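Bunton Rurwood
Family Law Practice
Careers > Current openings

Paralegal, Family Law (divorce and parenting matters)
Full time, office based with two remote days per week
Reports to: Fotini Stefanou, supervising attorney
Start: January

Position summary

The family law group is hiring one paralegal to support three attorneys in contested and uncontested divorce, parenting time, child support and post-judgment modification. The paralegal will carry the procedural side of an assigned caseload from intake to final decree and will hold primary responsibility for financial disclosure. The position is non-supervisory. It replaces a paralegal who moved to the probate group and is not a temporary or leave-cover role.

The firm opens more than 300 family matters a year. A full paralegal caseload is 70 open files, of which most are uncontested or expected to settle before a hearing. New hires reach the full caseload in stages over the first 6 months.

Duties

Intake and conflicts. Run the conflict search on both spouses, any former names, jointly owned businesses and adult children before the consultation is confirmed. Open the matter in Anik, the firm's case management system, and assign the correct matter type. Matter type controls the deadline template, and an error at this stage carries through the whole file.

Pleadings. Prepare first drafts of petitions, responses, summonses, motions for temporary orders, supporting affidavits and proposed orders. Drafts are built from the firm's form bank. Changes to form language go to the supervising attorney in redline. Paralegals do not sign pleadings and do not file without written attorney release in the matter record.

Service. Arrange service with the process server, track attempts, review the return of service for name, address and date errors, and file proof of service. Where service has failed, prepare the affidavit of diligent search in draft.

Financial disclosure. Collect tax returns, pay records, bank and card statements, retirement plan statements, mortgage records, business records and vehicle titles. Index them by account and by month, identify gaps, and write to the client or opposing counsel for missing periods. Build the asset and debt schedule in the firm's spreadsheet. Each figure in the schedule must cite a document number and page. A contested file commonly holds 800 pages of financial records at the first production.

Child support. Enter income, health insurance, child care and overnight figures into the state worksheet. Run alternate worksheets when requested, for example where one parent's income is seasonal or where the parties dispute the number of overnights. Save each run with its inputs. The attorney selects the worksheet to be filed.

Parenting plans. Convert mediated terms into plan language. Check holiday schedules for overlap, exchange times for conflict with the school calendar, and travel notice terms for internal consistency.

Retirement orders. Request plan procedures and model orders from plan administrators, prepare the draft order for attorney review, submit it for pre-approval where the plan allows it, and keep the file open until written acceptance is received. Entry of the decree does not close this task.

Hearings. Prepare exhibit binders and the electronic exhibit set, confirm witnesses, and attend hearings when asked. Hearing attendance is typically limited to contested temporary orders and trial.

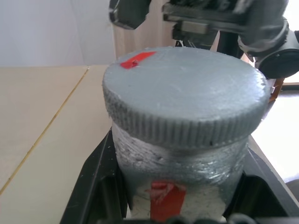 Mhairi Cairns: The section on financial disclosure is accurate but reads lighter than the work. Expect it to take up half of your week. Clients send statements as phone photos, out of order, with pages missing, and the missing pages are the ones opposing counsel will ask for. If you like reconciling things line by line you will be fine. If you are mainly interested in court, this job has less of it than you may think. I would also ask at interview how the redline process works, since you will use it every day.

Applicants are invited to raise this or any other point about workload at the first interview.

Limits of the role

The paralegal does not give legal advice, set fees, accept or decline representation, or negotiate terms. Clients in divorce matters often ask what they should do about the house, whether they may move out, or whether they should answer a message from the other parent. The correct response is to record the question, state that the attorney will answer it, and route it the same day. Applicants should be comfortable giving that response several times to the same person.

Written contact with clients goes through the client portal or firm email. Paralegals do not text clients from personal phones and do not connect with clients, opposing parties or witnesses on social media. The firm does not monitor an opposing party's private accounts through friends or relatives of the client, and paralegals may not suggest it.

Required qualifications

Paralegal certificate, associate degree in paralegal studies, or bachelor's degree in any field with relevant law office experience.

Two years of paralegal or legal assistant work, at least one of them in family law. Experience in bankruptcy or probate may be counted toward the first year.

Working knowledge of court electronic filing, including rejected filings and corrected resubmission.

Spreadsheet skill sufficient to build a schedule with linked totals and to find an error in one built by another person.

Clear, plain written English. Client letters are written for readers with no legal background.

Ability to handle records involving domestic violence, substance use and the health of children with discretion and without delay.

Preferred qualifications

Notary commission, or willingness to obtain one. The firm pays the application fee and bond.

Experience drafting retirement division orders.

Spanish at a level suitable for client calls. A short spoken assessment is given to applicants who list Spanish on the resume.

Prior use of Anik is useful but not required. Training is provided in the first two weeks.

Hours and location

Regular hours are 8:30 a.m. to 5:00 p.m. with a one-hour lunch. The position is non-exempt, and overtime is paid at the statutory rate with prior approval. Overtime is most likely in the week before trial. Office closing follows the court holiday calendar. No weekend coverage is required; the emergency line for protective order matters is staffed by attorneys.

Remote days are available after the training period. They are fixed by agreement with the supervising attorney and may be moved for hearings. Original documents, including titles, deeds and signed affidavits, do not leave the office. Remote work must be done on the firm's laptop over the firm's connection.

The office is on the second floor of the Bråten Building. The building has an elevator and step-free entry from the parking lot. Parking is provided. 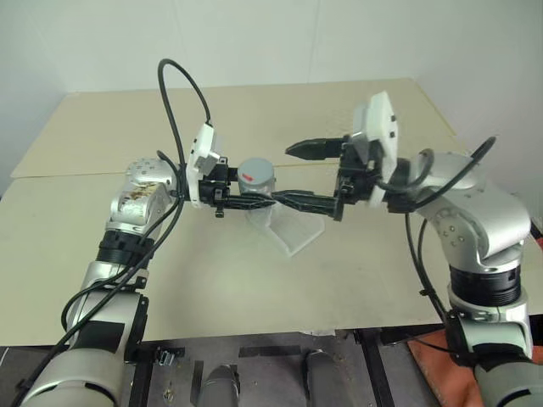 Bunton Rurwood, Careers

Compensation and benefits

Pay is hourly and is set by experience under the firm's published scale. The scale is sent to every applicant invited to interview, before the interview takes place. Benefits include medical, dental and vision coverage, a retirement plan with employer match after one year, paid vacation and sick leave, and paid time for continuing education. State paralegal association dues are paid by the firm.

Performance is reviewed at the end of the training period, at the point of full caseload and once a year after that. Reviews use file audits. Three files are selected by the supervising attorney and checked for deadline entry, document indexing and completeness of the correspondence record. There is no billable hour quota for paralegals, but time must be entered daily.

How to apply

Send the following as one PDF:

Cover letter, one page, stating which family law tasks you have performed and which you have not.

Resume, with dates of employment by month and year.

Names of two references, at least one of whom supervised your legal work. References are contacted only after the second interview.

One writing sample of up to three pages. Remove all client names, case numbers, account numbers and names of minors. A sample that contains identifying client information will not be read, and the application will be closed.

Address the application to Jeanie Shearer, office manager. Use the subject line "Family Law Paralegal" and your last name. Applications are accepted until Sunday at 5:00 p.m. at the end of the posting period. Receipt is confirmed by email.

Selection process

First interview, by video, with Jeanie Shearer and one paralegal. Thirty minutes.

Skills exercise, completed at the office on a firm computer. Applicants receive a set of mock bank statements and a partly completed asset schedule, and are asked to find the gaps and draft a letter requesting the missing records. One hour. The exercise is paid.

Second interview, in person, with Fotini Stefanou and Agnes Haldane. The skills exercise is discussed at this interview.

A conflict check is run before any offer. Applicants who have worked for another family law office in the county will be asked for a list of matters by party name only, and screening will be set up where needed. Applicants who are or have been a party to a matter handled by this firm may apply and should tell the office manager at the first interview.

Offers are conditional on a background check. A prior record does not exclude an applicant automatically.

Applicants who need an accommodation at any stage, including extra time or a different format for the skills exercise, should contact the office manager. Requests are kept apart from the application file.

Questions about duties may be sent to Alistair Haldane in the family law group. Questions about pay, benefits or the status of an application go to the office manager. No recruiters, please.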